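Search the site
Search
Popular: opening hours, lost socks, soap

Drendau Laundry Room: Frequently Asked Questions

Updated 25th June

Welcome to the shared laundry in the basement of the Imwood building. These are the things people ask us most, along with a few they ought to ask and don't.

When is the laundry open?

Six in the morning until ten at night. The door locks itself at ten and has no feelings about your duvet cover. Start your last wash by 8:30 and your last dryer by 9:15.

Who can use it?

Anyone living in Imwood or in the Ilus Street row houses. Your cousin who visits every weekend with two suitcases of jeans is not a resident, however much we have come to enjoy seeing him.

How do I pay?

With the laundry card. New cards come from the front desk and cost nothing. Replacement cards cost five dollars, and the price goes up to ten for your third, which we consider tuition.

The card reader says 483. What did I do?

Nothing. Code 483 means the reader lost its connection. Wait a minute and tap again. Code 638 means the card has no money on it. Tapping harder does not put money on it.

Can I reserve a machine?

You can reserve washers, one slot at a time, on the sheet by the door. Dryers are first come, first served. Writing "RESERVED" on a sticky note and putting it on a dryer is a form of creative writing and carries no legal weight.

My wash finished and somebody took it out. Is that allowed?

Yes, after fifteen minutes. They should put it in one of the baskets on the long shelf. They should not fold it. We know some of you mean well, but people have strong opinions about strangers folding their underwear.

Is there anywhere to hang things that can't go in the dryer?

Yes, in the drying room past the Ciobanu machines (the big front loaders). It has rails, a fan, and a smell we are working on. Small things go on clips, and big things go over the rails. Please take your laundry down within a day.
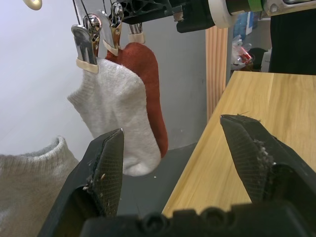 Photo: Drendau Laundry Room

Clip socks by the cuff if you don't want a dent in the toe. You can bring your own clips, but mark them somehow, as they all look alike after a week down there.

How much soap should I use?

Less than that. The washers are high-efficiency models and need two tablespoons. If you can see suds climbing the glass, you have used enough for your whole floor. Run an extra rinse, and accept that you are paying for it.

Can I dye clothes in the machines?

No. We had a purple January and we are not having another.

What about pet beds and horse blankets?

Pet beds are fine in the Ciobanu machines if you shake them outside first. Horse blankets are not fine anywhere. Yes, this came up.

I lost a sock. Can you help?

Look in the lost box under the folding table, then inside the rubber seal of the washer, then inside the fitted sheet you washed with it. It is in the fitted sheet. The lost box is emptied on the last day of every month, and whatever is still in it goes to the rag bin.

Why is dryer 4 always out of order?

It isn't always out of order. It worked for most of last spring. The repair quote came back at $1,532, and we are getting a second one.

Who do I call if something floods?

The front desk, extension 110, at any hour. Press the red stop button on the wall first if you can reach it without wading.

Related pages
Trash and recycling: what goes where
Bike storage FAQ
Front desk hours and packages
How to read your water bill

Comments (4)

ilus_topfloor: Two tablespoons is plenty. I've been using a full cap for six years and my towels could stand up by themselves.

basementdweller: Could the fan in the drying room go on a timer? It was off again when I went down, and my sweaters took two days.

Drendau Laundry Room: It's on the list. The switch is behind the door until then.

3rdfloorImwood: It was in the fitted sheet.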